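Speaker notes – "Teaching by Hand: Collecting Examples for a Learning Arm"
Lasmont session, after the coffee break

Thank them for coming back in. Say hello to the folks from Sovano if they made it over. Water is under the lectern.

Start with the basket story. When we began in April I figured the learning side would eat up all our time and the collecting would be something we did in the afternoons with the radio on. Well, we have 302 recorded runs now of blocks and a basket, and I can tell you the collecting is the job! Ask for a show of hands: who here has ever taught a kid to tie a shoe? Same feeling. You find out how many little things your hands do without asking you first.

Explain a run in plain words. A person steers the arm, the arm goes over to a block, closes on it, carries it to the basket and lets go. We save what the wrist camera saw and where the joints were the whole way through. (Slow down on this part, I always rush it.)

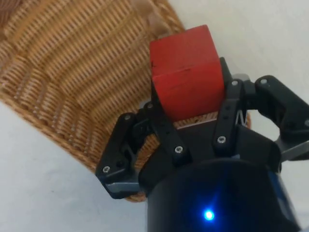
Then the 67 runs we threw out. Be generous with the details, people like hearing about these. Most of them were me hesitating. I would get over the basket and hover, thinking about lunch or whether I was centered, and the model learned to hover too – beautifully, I might add. So now our rule is that if you pause to think, you stop and start that run over.

Mention that we split the work among 3 operators on purpose. Everybody has a style, and one person's style gets baked in awfully fast. Move the basket between runs, turn it a bit, change the light if you can.

Where we're headed: 800 runs by the time we hand over to the Janwood group, with the same labels Lumenta uses so we can compare notes.

If there's time, play the hovering clip. If not, go straight to questions and leave the sign-up sheet by the door.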